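June
By the Fludness Canal Path Society

Kitchen and workshop tips for a small awards evening

Every year we thank the people who take care of the canal path, and every year we learn something about chairs, soup and glue. We have written down what worked at the last evening in the Gallardo hall, where we were 55 at the tables.

Soup is the easiest warm dish for so many guests. Cook it the day before, let it cool in shallow pans and keep it in the refrigerator overnight. Heat it slowly and stir down to the bottom, as lentils burn very quickly in a large pot. Salt it again at the end – cold soup never tells the truth about salt.

Bread should be cut late. If you must cut it early, cover it with a clean towel that is a little damp, and do not use plastic, which makes the crust soft.

For the tablecloths, iron only the part that lies on top. Carry them folded over a cardboard tube and the middle will arrive without a crease. Candle wax comes out with brown paper and a warm iron, but scrape off the thick part first with the back of a knife.

The plaques we make ourselves from old boards of the Stultillow footbridge. Old wood hides nails, so go over both sides with a magnet before you saw. Sand first with 80 paper, then finer, and for the last time by hand, in the direction of the grain. We tried 800 paper once and the oil did not go in well after it. Put on 3 thin coats of oil and wipe each one after 20 minutes. Oily rags must be spread flat outdoors to dry, never left in a ball, for they can catch fire by themselves.

Engraved plates are held better by two small brass screws than by glue. Drill the holes a little smaller than the screw and rub the thread with candle wax. Read the names aloud to a second person before you order the plates. We had to pay twice at Sorow for one missing letter.

Name cards stand up better if the paper is scored with an empty ballpoint pen before folding. Write the name on both sides, so also the neighbor across the table can read it.

When the evening is over, soak the ladles at once and count the borrowed forks before the dishwater goes out – two of ours went down to the garden with the potato peels. 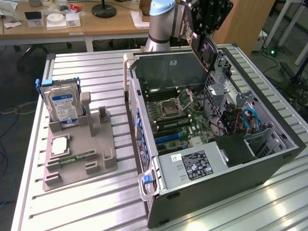
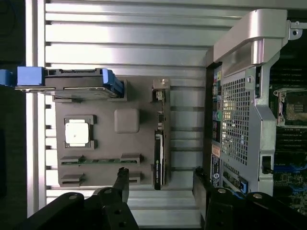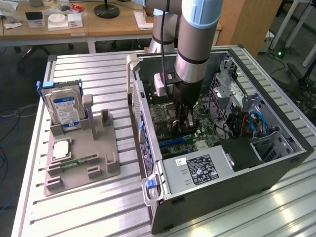
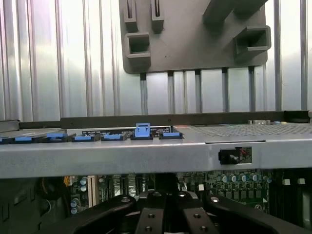

Third picture: computer tower on its side, with the side panel removed.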